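To: arm-teaching list
Subject: Re: Re: how many demos for the snack counter task?

> We're at 125 demos for the tray order now, all done by remote
> control, and the Tovska policy gets the sandwich onto the tray
> nearly every time. I'd say the lunch counter job is close to
> solved. Unless someone objects I'll put it down as done in the
> February notes and we can move on to the Werthorpe kitchen.

I object, a little.

I went through the logs last night. Of those 125 demos, 100 were driven by the same operator, and in nearly all of them the sandwich starts out in the middle of the basket, lying the same way. A policy that scores well on that has learned one pickup. Turn the sandwich a quarter turn, or lean it on the side of the basket, and I'd like to see the numbers before anyone writes "solved."

Clear film is a bad thing to learn from, too. The shine moves when the wrist moves, and I don't know whether the policy is going by the bread or by the glare.
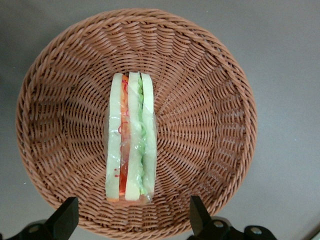
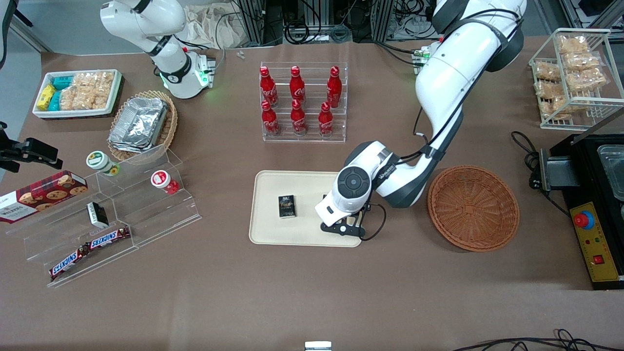 My other gripe is the remote control itself. Our operators slow down before every grasp, wait, nudge, wait again, then close. We keep all that dithering and train on it, and then people ask why the arm hangs over the tray like it forgot what it came for. When we did the Funotcombe shelf task by hand guiding, the demos were shorter and much cleaner. Yes, your hands get into the pictures, and yes, it's hard on the shoulders. I still think we dropped it too fast.

The Nygård write-up gets quoted here a lot, so I read it again. They had 996 demos and 4 operators and they still reported trouble with soft packaging. I can't see how we got past that with about an eighth of the data.

What I'd want before signing off:

- new starting positions, picked by someone who didn't drive the demos
- a different operator for the next batch
- failed tries kept in the log with a note, please stop deleting them
- a run with the lights changed

If it holds up, fine, I'll say so on the list. Until then I'd leave it out of the February notes, or at least write "works from one starting position."

Also, who has the spare wrist cable? It's not in the drawer.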